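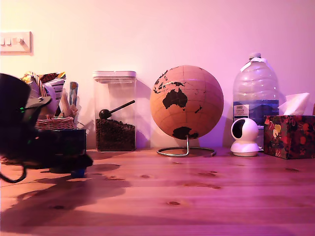 # How to oil a pine table and keep it nice

I live in Kondandale, where the winters are dry and the summers are very humid, and pine furniture suffers from this every year. Three times I have refinished my own kitchen table, and after it two tables of neighbors. The first time I made nearly every mistake possible. In this page I write the method that I use now. It is for solid pine with an oil finish. If your table has a hard varnish, you must remove the varnish completely before you begin, and this takes much longer.

## What you need

- sandpaper, 100 grit and 180 grit, and one finer sheet (240 is good)
- a sanding block, cork or rubber
- a furniture oil for interior use. I use the Trimum clear oil, but any oil made for tabletops will do
- cotton cloths without lint, old T-shirts are the best
- a vacuum cleaner with a soft brush
- thin gloves and a dust mask
- a metal can with a lid, filled with water, for the used cloths

Please don't skip the last point. Cloths with oil can become hot by themselves and start a fire when they are left in a heap. Put them in water directly after use, and later throw them away in the way your town asks.

## Step 1: Clean the surface

Wash the table with warm water and a small amount of dish soap. Use a cloth that is well squeezed, because pine drinks water quickly and the fibers stand up. Go along the grain. In the seams between the boards you will find crumbs and old grease. A wooden toothpick takes them out without scratches. A knife does not, I have tried.

Let the table dry overnight. In the morning touch it with the back of your hand. If it feels cool in some places, wait more.

## Step 2: Sand

Start with the 100 grit and always move in the direction of the grain. Pine is soft, so a light hand is enough. When you press hard on one stain, you make a shallow bowl there, and you will see it every day at breakfast.

The knots are harder than the wood between them. With bare fingers behind the paper you will sand away the soft part, and the knots will stand higher. With a block this happens much less.

When the old gray layer is gone, vacuum everything and change to 180. Then vacuum again. I use the 240 only on the edges and the corners, where the arms rest. If the whole top becomes too smooth, the oil does not enter well.

Some knots give resin. Wipe them with a cloth and a little alcohol, and wait one hour before you continue.

## Step 3: First coat of oil

Stir the oil, don't shake it. Open a window. Pour a small amount on the cloth — never directly on the table — and spread it thinly, one board after another. Don't stop in the middle of a board, or there will be a line.

After 15 to 20 minutes some places will look dull and others will still look wet. Take a dry cloth and wipe away all the oil which did not go in. This is the step where most people go too fast. Oil that stays on the surface becomes sticky, and dust stays in it forever.

If the text on your can gives another waiting time, follow the can.

## Step 4: Second coat, and maybe third

Wait one full day. Then pass the fine paper over the table very lightly, only with the weight of your hand, and remove the dust. Repeat step 3 with less oil than before. For a table that is used for eating every day I make three coats. For a side table two are enough.

## Step 5: Check with light from the side

Ceiling light is bad for checking. It comes from above and hides everything. Turn it off and put a lamp low, near the height of the tabletop, and look along the boards from the other end. Scratches across the grain and forgotten spots of oil become visible at once. I have a cheap Dolletetti clip lamp for this. Any lamp will do the job, also a colored one if you want only to see the shine and the dull places. For judging the color of the wood you need daylight.

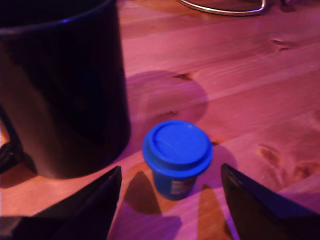

*Black mug on pine boards under pink light.*

If you find a sticky place, rub it with a cloth and a few drops of fresh oil, wait five minutes, and wipe it dry. The fresh oil softens the old one.

## Waiting before use

The table feels dry after one or two days, but it is still soft inside. I wait one week before I put plates on it, and two weeks before anything hot. In this time no tablecloth, the oil needs air.

## Care during the year

Wipe spills soon, mostly coffee, red wine and lemon juice. Under hot pots and mugs use a coaster. I have a set of thick felt ones from Tufa and they don't leave color on the wood.

A white ring often goes away with a drop of oil and patient rubbing. A black ring is deeper, usually from iron and water together, and it must be sanded.

I give my table one thin coat every October, before the heating starts. The legs get oil only every second year — they have an easier life.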